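In Defense of the Desk With Almost Nothing on It

I have worked in four offices, and in each one somebody decided that the desks should be clear. At Priken it was Bethel Araya, who came back from a conference in Drosivdale with the phrase "surface discipline" and used it in front of customers. By September we were all disciplined. My stapler has not been seen again.

I fought this for longer than was dignified. My father had a desk he bought in 1983, and I never learned what color the top of it was. He could find anything in it. He once produced a warranty for a toaster we no longer owned, and looked at me as if the case were closed.

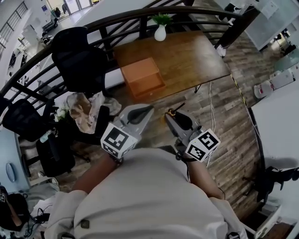 Still, I have come around, partway. A desk with a box and a plant on it has something to say for itself. The box can be orange if it likes. The plant should be small and the vase white, and after that I would stop, or at least go for a walk before adding anything.

What I can't accept is the theory that the clutter goes away. It goes to the floor, or over by the chairs, where a crumpled cloth can lie for a whole quarter because floors weren't in the memo. Zaid Najjar, who sat across from me for 3 years, kept a spotless desk and 2 bags under it that I was afraid of.
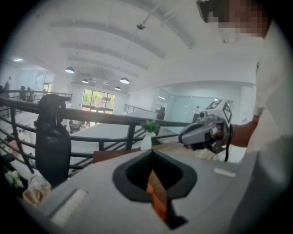 Photo: Sisay

And then there is the railing. Put a desk beside a railing over an open lower level and you'll learn what your colleagues are made of. Some people push everything back from the edge. Others set the plant right up against the drop and go to lunch. I am a pusher-back - I have met gravity. 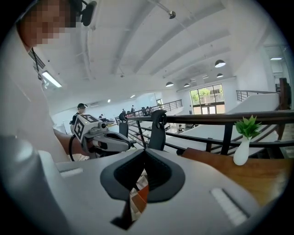

The plant, I should say, is the one item every clear-desk policy lets through. Pens are mess. Paper is mess. A photo of your kids is, I was told, "under review." But leaves are fine, in any office, under any manager. I priced a little potted thing in the Prutia catalog at 369 and decided my personality could wait.

I bought a box instead. The stapler would have fit in it nicely.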